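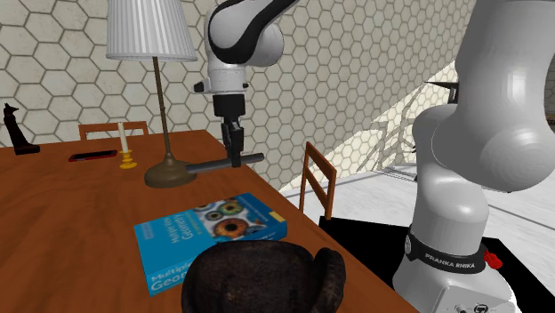

Tool slip in closed gripper, simulation only so far
posted by dsm_torque
Running the reorient task from the Clerkcombe set and losing the grasp at the same point. The fingers close, the arm lifts, and after 123 control steps the tool starts to rotate about the finger axis. The T-shaped tool is a bad case for this, with a short handle in the fingers and the long bar reaching out to one side toward the lamp. Commanded grip force is constant in the log. Measured finger width is constant too. The pose of the tool is not. Failed 9 runs in a row, all with seed 1057.

clomness_b
Contact patch. If you have one contact point per finger, nothing resists torsion. Turn on torsional friction or use a patch model.

dsm_torque
Already on. Two contact points per finger according to the debug output. Raising the coefficient delays the slip — it does not stop it.

Promex_user
Then it's the inertia. Check whether the mass is computed from the visual mesh. We had a De Smet import where the bar came in as a solid and the center of mass sat way off the handle.

clomness_b
Disagree. Wrong inertia would show up at lift, when the load comes on. A slow start at step 123 is solver drift. Cut the timestep in half before you touch the asset.

Promex_user
It would show up at lift only if the friction limit was exceeded at lift. He could be just under it until the wrist starts to turn.

Aurelio Barroso
What is the wrist doing at step 123? And what does your monitor do when the tool rotates? Finger width is useless as a grasp check here. On hardware you would be swinging a bar with the controller reporting a good hold.

dsm_torque
Wrist rotation starts at step 121. Monitor does nothing, it only reads width. Adding a tool pose check with a stop at 2 degrees.

dsm_torque
Edit, September 24, 2023: mass was from the visual mesh, about three times too high. Fixed, and the hold is good through the wrist move. Half timestep alone did not help.

clomness_b
Fine on the mass. I would still run it with a long hold before calling the solver clean.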